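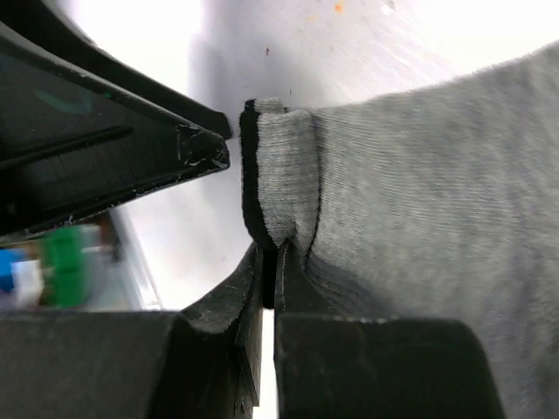 ## 3. Gathering the Demonstrations

We wanted a task that is easy to explain to a new operator and still hard for a robot, and socks turned out to be a wonderful choice. They fold over on themselves, they cling, and no two grasps look alike. The goal in the Tranitham set is to take loose socks from a table, roll them, and store them in the slots of a divided box. All of the examples are made by people steering two arms by hand, and the policy learns from those recordings alone.

### 3.1 Workspace and cameras

The work cell has a white table with pale walls on three sides, and both arms are mounted on the front rail so that their grippers can meet near the middle. We like this layout a great deal. It keeps the background plain, and it leaves the back of the table free for the socks and the open box.

Each recording combines wrist views with a fixed view of the whole table. The wrist views matter most in the last moments before a grasp. In Figure 1, at the start of this section, the folded cuff of a gray sock lies just above the gap between two black gripper jaws, and even the fine ribs of the knit can be made out. Detail at that scale is lost from farther away. The fixed view gives the policy what the wrist views leave out: where the other socks are and which slots are still free.

We had first planned to blur or crop the areas outside the table. An early trial run suggested this did more harm than good, so the images go into training whole.

### 3.2 How an episode is recorded

An operator holds a pair of Undell hand controllers, one for each arm. Before an episode starts, socks are dropped onto the table from a short height so that their positions are never set on purpose. The operator may use either arm for the first grasp, and we were delighted by how much variety this one freedom brought in. Some operators pin a toe with one gripper and roll with the other. Others lift the sock by the cuff and let it hang before laying it down again.

Sessions are kept to 20 minutes, followed by a break. Operators told us that their hands got tired well before their attention did, and the late episodes in our longer trial sessions had visibly shakier paths. Each new operator also makes 10 practice episodes that are thrown away.

Figure 2 shows the cell with a beige sock and a tan-brown sock on the table and the storage box open in the back corner. 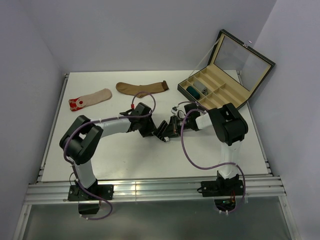

**Why not record only clean, perfect episodes?**

A policy trained only on clean episodes has no examples of what to do after a bad grasp. We keep episodes in which the operator drops a sock and picks it up again, and we drop only those that end with the sock outside the box or that were stopped for a hardware fault.

Recoveries were the part of the project that excited us most. Once we began keeping them, the trained policy started to try a second grasp on its own, often from a different side of the fabric. We had written no rule asking for this.

### 3.3 Socks and slots

The socks differ in color, pattern, thickness, and cuff style. Plain ones are the harder case, as heel and toe are difficult to tell apart when the fabric is bunched. Patterned ones give clear landmarks, and in Figure 3 the red patterned toe of the beige sock stands out well against the table. The same figure shows a gray sock near the center with its toe raised, partly beneath the right gripper, while a dark green rolled sock lies in a front slot of the box.

The starting contents of the box are varied too. Some episodes begin with it empty and others with slots already in use, so that the policy has to look before it places anything.

**Figure 3.** The work cell from the fixed camera, with both grippers close together near the center of the table.
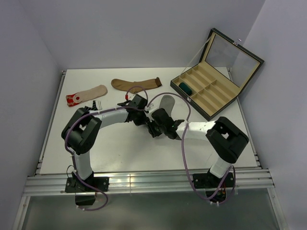

### 3.4 Labels and size of the set

Annan, our review tool, plays the camera streams side by side and lets a reviewer mark 4 stages: reach, grasp, roll, and place. The marks are used for sorting and for error counts, and the policy never sees them. Two reviewers mark each episode separately, and when they disagree on where a roll ends, the later time is kept.

After review the set holds nearly 1000 episodes. Recording continued into July with a second group of operators, whose episodes are held out entirely for the tests in Section 5. Their habits are quite unlike those of the first group, especially in the rolling stage, and we are eager for others to try their own methods on this split.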